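Search this site Enter keywords Go

Drisach House Shared Kitchen
Minutes of the users' meeting, 20th April

Present: 6 users of the kitchen. Apologies were received from 2 users.

1. Minutes of the last meeting
They were read and accepted with one correction. The order from Civirer was for jars with screw lids, and the minutes said clip lids.

2. Dry goods
It was discussed again that flour, sugar and salt are kept in paper bags which open by themselves in the cupboard. The meeting agreed that all white dry goods will go into glass jars with a black screw-on lid. Each jar must have a label on the side, with the name of the content and the day of filling. One member asked for labels on the lid also. This was not accepted — lids get exchanged when jars are washed.

The jars should be filled nearly to the top but not into the neck.

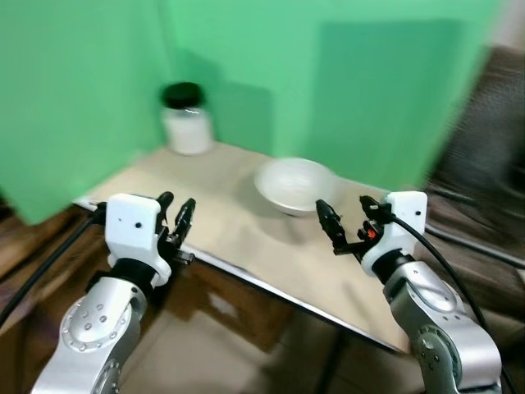

Item 2: filled jar and white bowl on the table, green panels behind.

3. Bowls
The white ceramic bowls from Turnov are good for weighing small portions and everybody wishes to keep them. They are shallow, so for mixing dough please take the deep ones from the lower shelf. A bowl which was used for weighing has to be washed and put back the same evening. It was proposed to buy 4 more. The price will be asked before the next meeting.

4. Table
The light table stays at its present place until the end of April. Members asked that the top is wiped after each use, also along the front edge, where flour collects. Hot pans may not be put on it directly.

5. Money
There is 800 in the kitchen account. The bill from Caruso for cleaning materials is paid. The jars are not paid yet — the invoice came with a wrong address and was sent back.

6. Other matters
The key of the pantry was missing for two days and is found. The request for a second drying rack is moved to the next meeting.

Actions: write labels for the jars; ask the price of 4 bowls; ask Civirer for the corrected invoice.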